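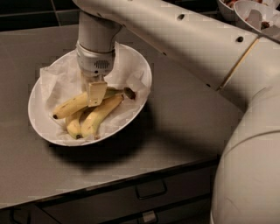
Bananas in a white oval dish lined with paper towel.

Against the Replaced Handle

April 16, 2024

Dealers in old furniture use the word "restored" to cover too much. It may mean that a drawer runner was glued. It may also mean that the top, the feet and all the handles are new. Both pieces go into the catalogue under the same word, and the buyer pays for the difference.

In March I looked at a chest of drawers in the Plerberg saleroom, listed as oak, restored, with an estimate of 4,000. It had five drawers. On two of them the inside of the front showed a single pair of holes for each handle. On the other three there were older holes, plugged and stained over, set closer together. Those three fronts had carried different handles at some point, or had come from another chest. The listing mentioned neither possibility.

Kristóf Oláh, who repairs case furniture in Plammont, argues that this is harmless. Handles wear out, he says, and a chest that can be used is better than one kept in a store. I agree about use. My objection is to the record. A repair written down is part of the object's history. If it is left out, the next owner has to find it with a torch, and most owners never take a drawer out.

The remedy is cheap. Pongsak Ruangrit's shop, Luangrath, attaches a sheet to every piece it sells, with 16 lines covering timber, fixings, finish and later parts. Where the date of a part is not known, the line says so. Filling it in takes less time than photographing the piece for sale.

Salerooms reply that a full list of repairs lowers the price. In some cases it will, and the lower price is then the correct one. Tratham has begun printing "later handles" in its listings where this applies. I would like to see the same done for feet, backboards and locks, starting with the lots over 4,000.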